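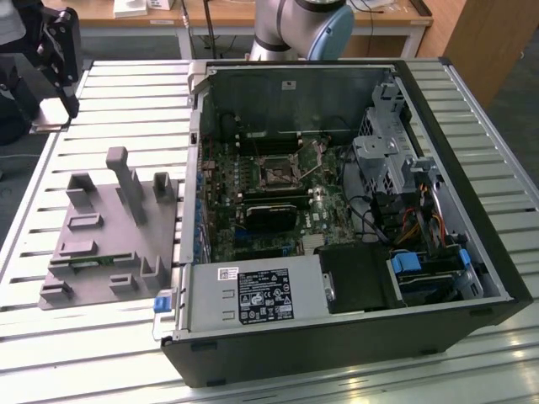 Open tower on its side, cover off. Dell board.

22 Nov 2020

Glue tests for the Pendach boxes, second round. I write it today because I forget the small things if I wait.

The Budo bone glue was soaked overnight in cold water and then warmed in the double pot. I kept it at 46 degrees and it stayed thin enough for the brush. In August I let it go much hotter and it smelled bad and became weak, so that batch should not be compared with this one.

Strips of pear and maple, planed the day before. 162 joints in total, half with bone glue and half with the white glue from Aebischer. All clamped for 45 minutes, then left on the shelf beside the window. It was cold in there, I should have closed the shutter.

Results so far:
Bone glue on pear: good, the wood breaks before the joint.
Bone glue on maple: mixed. Some of the joints opened with only the hand. I think I was too slow with the clamps and the glue had already a skin.
White glue on pear: good, but it leaves a pale line that takes no stain.
White glue on maple: good.

The pale line is a problem for us. Lillau wants the lids dark and every small spot will be visible — I tried scraping, and it helps only a little. Washing off the extra glue with warm water while it is soft was better.

For the next round: warm the maple before gluing. Put the clamps already opened to the right width. Write the number on the end of each strip with pencil, not with the blue marker, which goes into the wood.

The load test with the lever is still open. The old scale shows nothing above 2,000 grams, so we need the bigger one back first.

Pot is cleaned, the brush is in the jar. There is glue left in the fridge, please use it this week or throw it away.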